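Community kitchen on Ratska Street adds a rice table to its evening meal

The community kitchen on Ratska Street will serve rice from a separate table starting in September, after a trial run that organizers say shortened the wait at the main counter.

Under the old setup, everything came off one counter. People picked up a tray, waited for rice, waited again for a main dish, and then moved down to soup and fruit. On busy evenings the line reached the front door and sometimes went out onto the sidewalk. The rice was the slow part. It was dished out of a deep pot at the back of the stove, and whoever was serving had to turn around for each scoop.

The new table is set up along the wall opposite the stove. Rice is cooked in the main kitchen as before, carried over, and put into smaller bowls on the table. Diners take their rice first and then go to the counter with the bowl already filled.

Lâm Lâm, who runs the evening service, said the idea came up during the winter, when the kitchen served 226 meals in one evening and closed later than the building allows.

"We had plenty of food and plenty of people to serve it," Lâm said. "What we didn't have was a second place for anyone to stand."

The change cost little. The kitchen received a grant of $3,000 from Vondatach, a restaurant supply company with a warehouse on the east side of town. Part of it paid for the table and for a second rice cooker. The rest went to bowls, scoops, lids and a set of covered bins for dry storage. Griso Hardware gave a discount on the shelving above the bins.
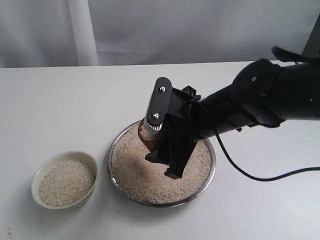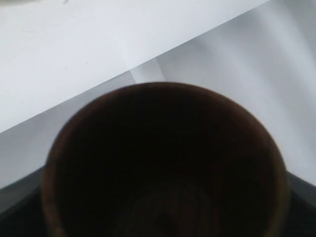
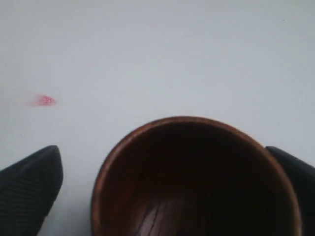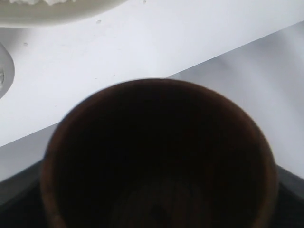 Photos: Ratska Street Community Kitchen

The kitchen plans to use steel bowls for the rice itself and smaller white bowls for single portions. Dark brown bowls and cups will go out for soup and tea. Those were chosen after regular diners were asked what they would like to eat from. Many said they were tired of paper cups, which went soft before the soup was finished.

Washing is the main concern. Paper went straight into the trash, and reusable dishes do not. The kitchen has one dishwasher, and a full load takes 13 minutes from start to finish, including the rinse. Lâm said two people will be assigned to dishes on every shift, up from one, and that the dark cups will be washed by hand until the kitchen is sure how they hold up in the machine.

Portions are also changing a little. Servers used to fill the scoop by eye, and the amount of rice in a bowl depended on who was working. The kitchen now asks servers to level the scoop against the side of the big bowl before tipping it out. Anyone who wants a second scoop can have one on the first trip, without going back to the end of the line.

Rice is served on every evening the kitchen is open. Most of it is medium grain and comes in large sacks from Chu Market, which has supplied the kitchen at cost since it opened in the old print shop. The market also sends over vegetables that did not sell during the day. These go into the soup, and the menu on the board by the door usually says only "soup" for that reason.

The trial ran for 4 weeks in the spring. Servers wrote down the time when the first person in line picked up a tray and the time when the last person sat down. By the end of the trial, the gap between the two had dropped by roughly a third. The kitchen also ran out of rice at the table twice during the first week, both times because the second cooker had been started too late. A timer now hangs on a hook beside it.

Some diners asked for the table to be moved closer to the door so that people using walkers would not have to cross the room. Lâm said that could not be done under the current fire plan, which keeps the entry clear. Servers will carry a bowl over to anyone who asks.

The kitchen is looking for more help with the early shift, when rice is rinsed and the cookers are loaded. New helpers need to bring closed shoes and something to tie back long hair. Aprons are provided. The early shift starts at 3:30 p.m. and ends when the doors open at 5 p.m.

Donations of dry rice are accepted at the side entrance during opening hours. Bags should be unopened. The kitchen cannot take cooked rice or other cooked food from private homes.

Meals remain free, and no sign-up is needed. Last plates are served at 7:15 p.m.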